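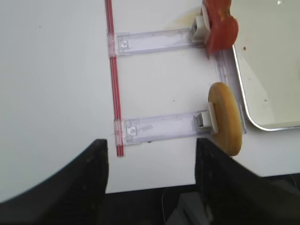 How a Robot Club Teaches a Robot to Build

Plenty of schools have a club where students build robots. At Nasrallah Middle School in Plutville, the club does something a little different. The students already have a robot. Their job is to get it to build things.

The club meets in October and keeps going until the end of the school year. The big project this year is called Cidix. For Cidix, a robot arm has to help put together a small toy car from a box of parts. The car has a frame made of clear plastic bars, rods to hold the bars together, and wheels that fit into holders.

You could probably build that car in a few minutes. For a robot, it is hard work.

Why is it so hard?

Think about picking up a drinking straw. You see it, you reach for it, and your fingers close just enough to hold it. If it slips, you squeeze a little more. You don't have to plan any of this.

A robot arm has none of that to start with. It has motors that turn its joints, and at the end of the arm it has a gripper. The club's gripper has two fingers that open and close. That means every job you do with five fingers, the robot has to do with two.

Some parts are harder for it than others. Clear plastic is a problem because a camera looks right through it. The students found that the robot could pick out a colored part much sooner than a clear one. Thin parts are a problem too. If the gripper is off by the width of a pencil line, it closes on air.

How does the robot learn?

The students don't type in every move. They show the robot what to do. One student guides the arm by hand while the computer records where each joint is. The camera near the gripper records at the same time, so the computer has pictures to go with the moves.

Each recording is called a demonstration. By spring the club had saved 844 of them. Some were thrown out because a part got dropped or somebody bumped the table. The computer looks for patterns in the ones that are left. Then it tries to make the right moves by itself, even when the parts are not in quite the same spot as before.

The software that does the recording is called Gestport. It shows the camera picture on one side of the screen and the arm's position on the other.

What do the students do?

There are four jobs, and everyone trades jobs each week.

The driver guides the arm.
The setter puts the parts in place before each try.
The logger writes down what happened.
The stopper keeps a hand near the red stop button and presses it if the arm goes the wrong way.

New members always start as stoppers. They have to learn the safety rules before they do anything else. Hair is tied back, sleeves are pushed up, and no hands go near the gripper while the arm is on.

Show day

The club will show the Cidix project in the school gym on May 25, 2019. Visitors can watch the arm work and try being a setter. Doors open at 10 in the morning.

Try it at home

Take a few building toy parts and put them on a table. Use only your thumb and one finger on one hand, and keep the other hand behind your back. Now try to push a wheel onto an axle. Write down each move you make, one per line. A friend should be able to follow your list without asking you any questions.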